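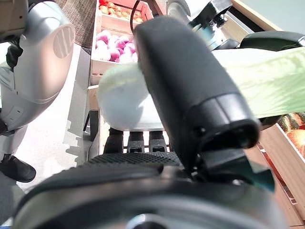

Napa cabbage, the vegetable in question.

I joined the allotment waiting list when I was 60 places down and still had knees. My number came up in April. The plot is mostly thistle, with a shed door lying where you'd expect a shed.

Gráinne Moynihan, two plots over, told me to start with potatoes. I said I was thinking of something more ambitious. She looked at my shoes for a while.

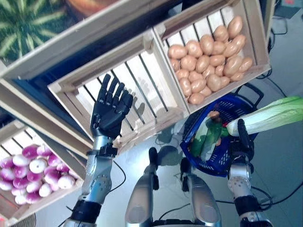
Potatoes, and a crate with room for more.

So I bought 17 packets of seed, napa cabbage included, and spent the first evening reading the rules on hose length. They run to 4000 words. I have dug one hole so far and I'm fairly pleased with it.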